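A Friday at the Todham shared workshop
Oct 25, 2019

I'd been promising Xuelian Xue I'd come over since May, so when the Kavthorpe train was finally running again I ran out of excuses. The workshop is a 15 minute walk from the station, mostly uphill, past the tile place and then down an alley you'll miss the first time (I did, and the second time too). Ring the bell twice. The first ring only wakes the dog.

Inside it's one long room with benches down the middle and a kettle that belongs to whoever filled it last. You pay 6 pounds for the day and that covers the drill press, the printer and as much solder as you can decently use. I was given the tour in about the time it takes to drink a tea, then Zhuoran Jiang grabbed me by the sleeve and said come and see Du.

Du is the arm! They've been building it on and off for 11 months, mostly on Friday evenings, and the aim is to have it pick up washing. I love this. Everyone I know who builds an arm at home has it stacking blocks, and here are two people who just hate laundry. The joints are on their third redesign, the wiring is a proper bird's nest and Zhuoran is very proud of the fingers, which came off the printer after 4 goes.

I asked why clothes and got a long answer, with hands. A block stays the shape it was when you last looked at it. A T-shirt doesn't, and if you come at it from the wrong side you just push it about. They argue over this a lot – Xuelian wants to pinch from above, Zhuoran likes to slide in low and close – and I'm afraid I took both sides depending on who was talking. 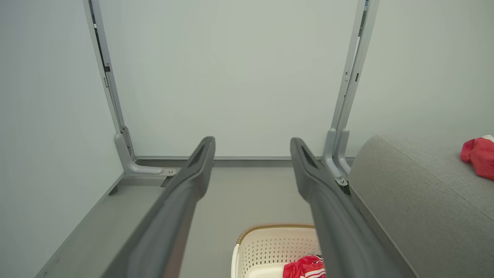
Anyway, the small camera down by the fingers was my favourite bit, and I could have watched its picture on the laptop all evening. You start leaning your head to steer it, which does nothing at all. Xuelian let me have a go on the controls and I was dreadful, far too quick on the closing.

I missed the 7 o'clock train and had chips on the platform. Next month they're taking Du over to the Lesberg meet-up, and I've said I'll help carry the box.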